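Kit Review: The Prurora Bin-Picking Package

Prurora has been selling its bin-picking package since spring, and several readers wrote in after the August issue to ask whether it is worth the money for a small cell. We had the kit on loan for one month. Olga Prieto did the mechanical fitting and most of the tuning. Saturnino Bravo wrote the test scripts and kept the log.

What is in the package

The kit consists of a two-finger metal gripper, an adapter plate, a cable dress set, a controller box, and a license for the grasp planning software, which Prurora sells under the name Avbridge. No arm is included. The adapter plate comes in three bolt patterns and you pick one when you order. Ours was correct. The cable dress set is a bag of ties, sleeves and two brackets, with a drawing that shows a different arm from any of the ones listed on the order form.

The controller box wants its own 24-volt supply. This is mentioned on page 30 of the manual and nowhere on the quote, so add a supply to your budget if the one in your cabinet is already loaded.

Installation

Mechanical fitting took one morning. The gripper is heavier than the hose-and-cup tooling we normally run, and the payload data has to be entered by hand on the robot side. Prurora supplies the mass and center of gravity in a table at the back of the manual. Enter them before the first jog. We had nuisance collision stops until Olga found that the table gives the center of gravity from the gripper face and our controller expects it from the flange.

Cable routing needs more thought than the drawing suggests. Leave a generous loop at the wrist. Bin work sends the last joint through most of its range, and a bundle tied down for a neat appearance will go tight at one end of travel. We retied twice. The second time we ran the wrist slowly to both limits with the ties loose, marked where the cables wanted to sit, and fastened them there.

Calibration is guided by the software and takes 40 poses with the board supplied. The routine stops without a useful message if any pose is unreachable. Vega Pacheco at Clundent, the distributor, sent us a script that skips bad poses. It should be in the standard install.

Test procedure

We used 107 objects, bought or found, in mixed lots. They included toys, brushes, hollow plastic shapes, faceted blocks and balls. Each trial began with a small lot spread in a metal bin. The software selected a target, planned an approach and closed on it. A pick counted as good if the object was lifted clear of the walls and released in the second bin. We ran 2000 attempts over the month, with the planner on default settings for the first 500.

Clamp the bin. On our first day the fingers touched a wall on a low approach and shifted the bin, and the next several attempts were planned against a wall position that was no longer true. The software does not check for this between picks. Saturnino has asked for a periodic recheck of the bin edges, and Prurora says the request is logged.

Results

Blocks and other items with flat, opposed faces gave very little trouble. Balls were acceptable once we lowered the closing speed. At the default speed they tended to squirt out toward the wall.

Soft open shapes were the hard class. The planner treats the outline as solid, so it will sometimes place both fingers outside a shape that would be better held by one edge, with one finger put through an opening. There is a setting for this called edge grasp, off by default. Turning it on improved the soft items a good deal and slowed planning slightly.

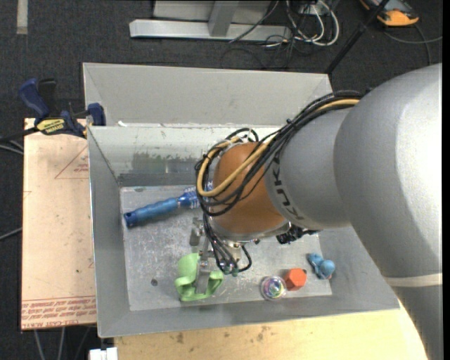
With edge grasp on, the approach angle matters more than it did before. A finger going through an opening has to come in close to vertical, and near a tall wall the arm may not be able to hold that angle without the wrist housing coming too close to the rim. The planner handles this by rejecting the target and moving to the next one. If that object is the last one left, the cycle ends with a "no valid grasp" message and someone has to move the part. A bin with sloping walls helps. So does a shallower bin.

Long thin items lying against a wall remain unsolved. We tried a nudge move written by Teodoro Sepúlveda, which pushes the item toward the center before the next plan. It works often enough to keep, and he will share it with any reader who asks.

Support and price

Clundent answered our questions the same day in every case but one. Prurora itself was slower. The license renews yearly, and the gripper will still open and close under digital I/O if it lapses, but planning stops. Replacement fingers are sold in pairs only.

Recommendation

Buy it for rigid mixed parts if you already own an arm and have somebody who is comfortable editing payload and tool data. For soft goods, ask Clundent for a trial first and bring your own parts. We are returning the loan unit and have ordered one gripper without the license for the machine-tending cell. Teodoro Pastor will report on it once it has been fitted.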